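December
By Greer Swanson

A license notice should tell the reader what may be done with a picture. Too many tell the reader only what may not. The archive at Eslow holds more than 2,000 aviation photographs, and its terms of use run to 988 words. Schools are welcome to use the pictures, but that permission does not appear until the final paragraph. 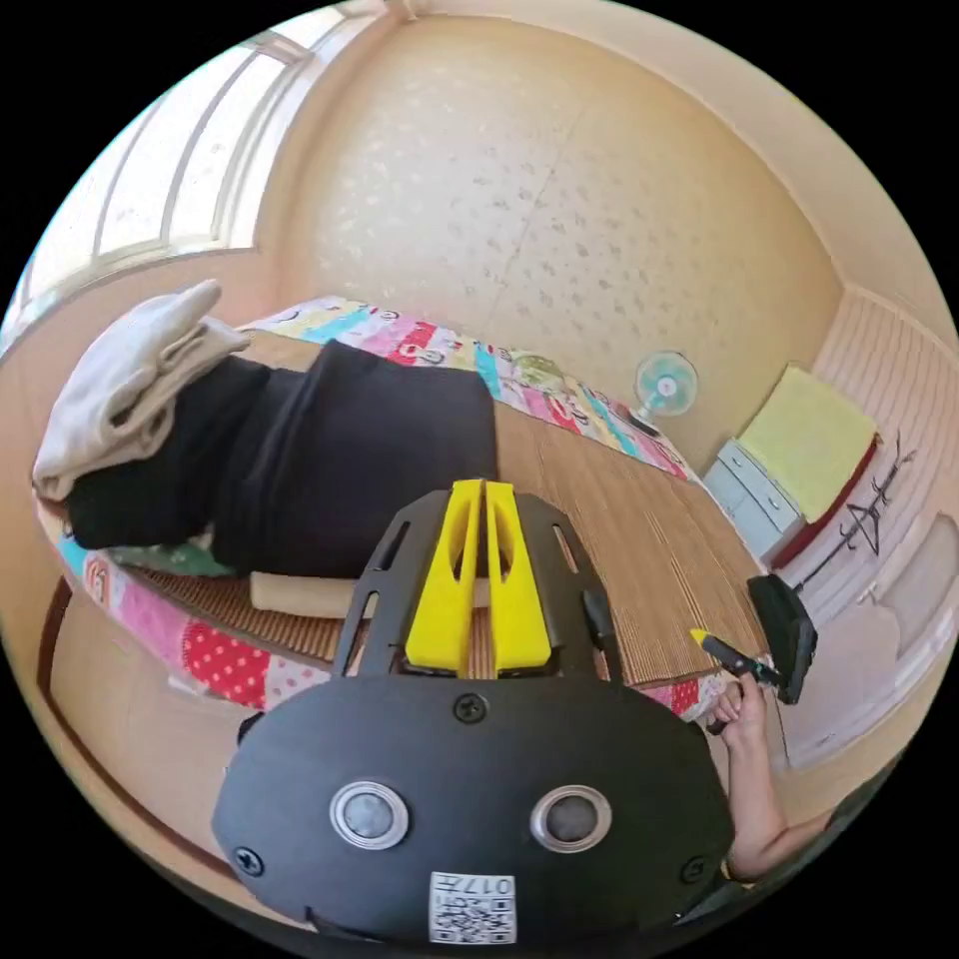

Oda Eklund disagrees, and writes that a long notice protects small publishers who cannot afford a dispute. Her concern is fair. A publisher who has paid for pictures is entitled to defend them. Length, however, gives little protection when the terms are not read.

The Surnthorpe library took another course last year - it cut its notice to 155 words and placed the permitted uses first. Teachers, students and local clubs are named in the opening sentence. Commercial users are given an address to write to.

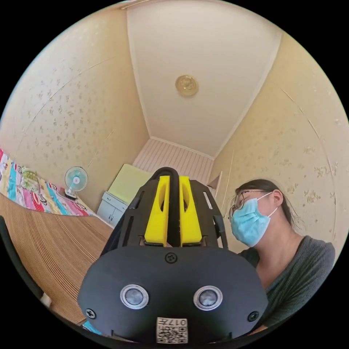
Should a school have to ask before printing a picture for a class? A general permission, stated once and in plain terms, ought to be enough.

Moncrieff still requires a signed form for each picture, with eight separate declarations. Its rights are no stronger for the paperwork. Owners should state the permission first, the limits second and the contact last - and review the wording every year. 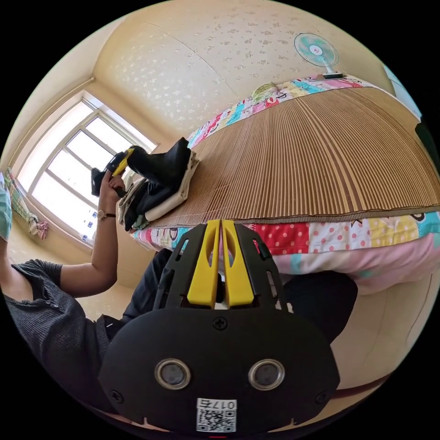 Yellow gripper fingers above a black housing.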